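Two arms, one desk: a build night at the Moura workshop

2021-12-06

Ifeanyi Iyamu started on his two-armed robot in May, in a shared workshop called Moura where he has a desk against the wall. He repairs elevator controls for a living. The robot is what he does after work, with help from two other members, Anselmo Aguiar and Ashton Halliday.

I visited to ask how a project like this gets done by people with jobs. Iyamu was friendly and a little distracted. He had been changing the hand software the night before and wanted to get back to it.

"The idea was never to build everything from scratch," he said. "I can't make a hand. I don't have the tools and I don't have the years. What I can do is mount things, wire them, and write the part that decides what goes where."

The part that decides what goes where is called Kirkeo. Iyamu wrote the first version alone, and Aguiar has since rewritten most of it. It takes a short list of steps and turns them into movements for both arms, and it keeps the arms from running into each other.
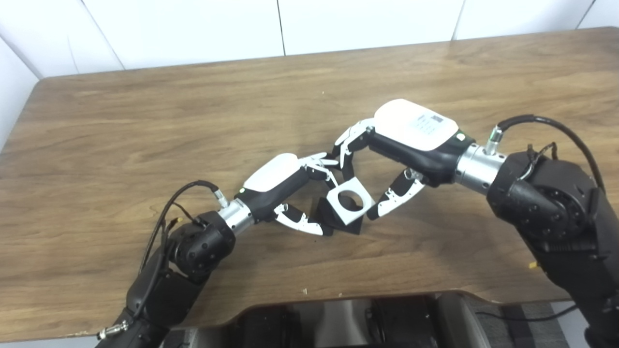
Kirkeo went through a long stretch where it would only run one arm at a time. Aguiar described that version as safe and useless. Putting a part together means one hand has to hold while the other one works, and for that both have to be in the same small space. The job they use for practice is a white block with a round hole in it and a black base piece, and with both hands in close on something that small, the fingers end up crossing near the tips. "That's where all the bugs are," Aguiar said. "Out at the sides of the desk everything is easy. In the middle you find out what your numbers are worth."

The numbers have improved. Early on, Iyamu set the safe distance between the hands at 129 millimeters, which made it impossible to bring two small parts together. It is now 14 millimeters for the fingertips and more for the wrists. He would like to go lower but Halliday has asked him to wait.

Halliday looks after the wiring and the stops. She has worked on packaging lines and is the most careful of the three. Her rule is that anyone can stop the arms for any reason and does not have to explain it afterward. "People hesitate if they think they'll be asked about it," she said. "So we don't ask."

She also redid the cables over the summer. The first set was too short, and at full reach it pulled on the connectors at the wrist. The new ones have slack in them, and she checks each connector before a session by hand.

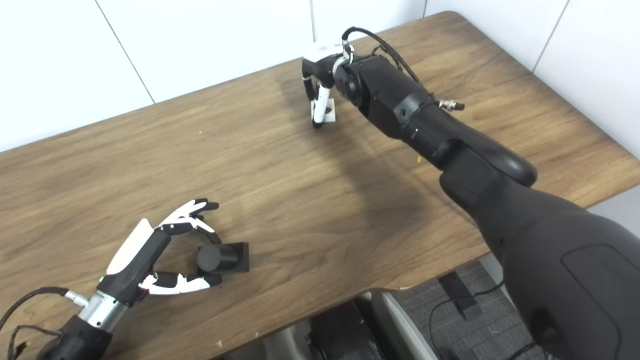
I asked what a normal evening looks like. Iyamu said most of it is waiting and small changes. They run a step, look at where the fingers ended up, change a value and run it again. A good evening is 12 runs. A bad one is two runs and then a long search through the log files.

The fingers took the longest to get right. A grip that closes too early pushes the part away across the desk, and one that closes too late leaves the arm waiting on nothing. Aguiar's fix was to have the hand take its position first, with the fingers open over and under the part, and pause there before closing. The pause was seven seconds at first so that they could look at it properly. They have kept it longer than they need to.

"I like being able to see what it's about to do," Aguiar said. "We could shorten it. I don't want to yet."

Not all of the advice they get is welcome. Radosław Kubiak, who has the next bench and builds furniture, thinks they should bolt down a fixture and be done with it. Iyamu admits that a fixture would be faster. He tried one, a clamp plate he named Modach, and it held the parts well, but every new part needed a new plate. It is in a drawer now.
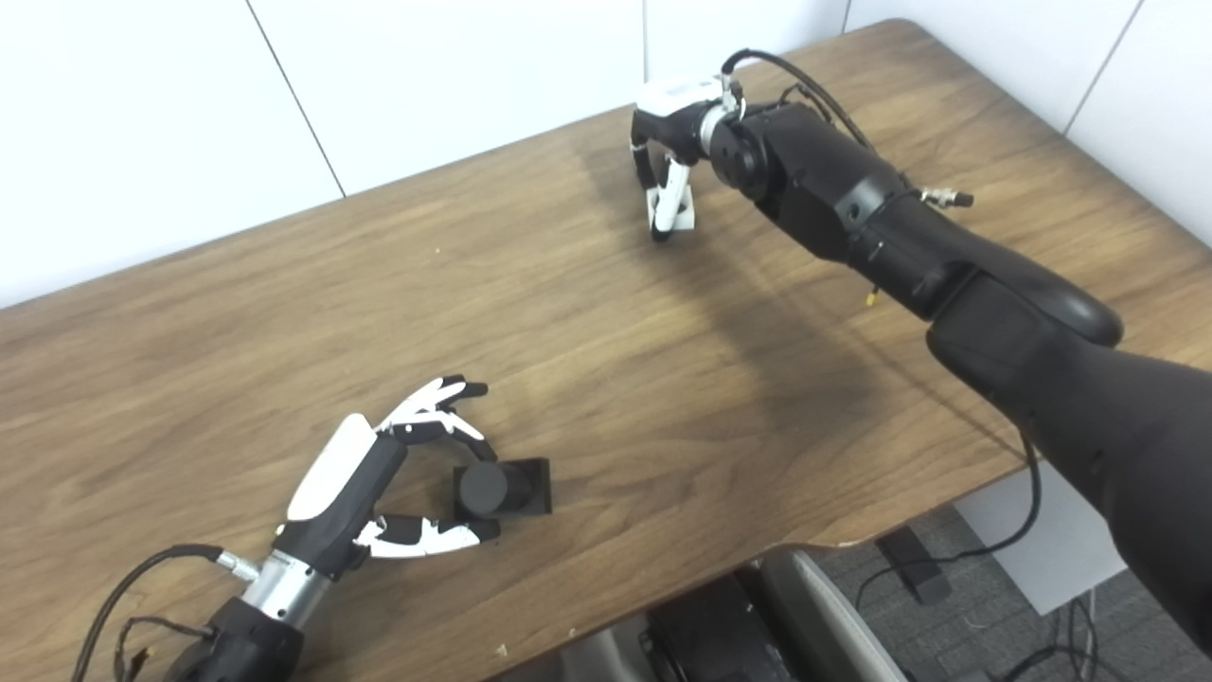 Left hand at the black part, right hand at the far side of the desk.

The next change is to let each arm work on its own part without waiting for the other to finish. Kirkeo can do it on paper. In practice Iyamu still runs the arms slowly when both have a job, and he stands by the stop while it happens.

He has also been writing to Cleiton Andrade, a hobbyist who runs a smaller build called Clikham out of his garage and has been using an older copy of the Kirkeo code. Andrade found a mistake in the way it handled the elbow limits and sent back a correction. Iyamu had been working around the same mistake for weeks.

I asked whether there was a finish line. Iyamu said he would like the robot to put together a whole part from a list, start to finish, with no one touching the keyboard. Halliday said she would like labels on the power supplies. They were still talking about the labels when I left.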